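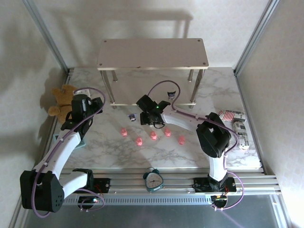
## Shelf and figurines, July, 4:10 pm

Set for the toy-shelf tidying task, version whatever-we-are-on. Two-tier shelf at the back, pink figurines in a row in front of it, or what passes for a row in this lab. Five of them, for the record.

One small dark figurine already has a place on the lower board. The other is lying on the tabletop, which is where it will start from until someone objects in writing.

The bear stays against the left wall. Yabsira Worku wants him moved to the top board as the last item. I think he is a fine bear and a terrible last item – measured him against the lower board at lunch and he doesn't fit there at all, so it's the top or nothing.

Shelf notes:

- Top board has screw holes at the four corners. The Siretti instructions asked for a 16 mm screw and I used one, under protest.
- Board is 352 mm long. I had written 500 on the plan. The plan has been corrected and we will not speak of it.
- Legs are metal and sit level on the marble pattern, or level enough for figurines.

Clutter: red and white striped packet and the white remote-ish thing, both over on the right. They count as "does not belong on shelf" and get put away last. Yabsira says the packet should go before the remote. No strong feelings.

Teal alarm clock is at the front center. I can read it from my chair, which is more than I can say for the wall clock. Please don't set the bells. Whoever set them before lunch, I have aged.

Still to do:

- decide whether pink goes on top and dark below, or mixed
- ask Villaseñor for a second shelf, same height
- the teal-blue tray on the left: use it or lose it
- relabel the toy bin, which still says "cutlery"

Trying pink on top first.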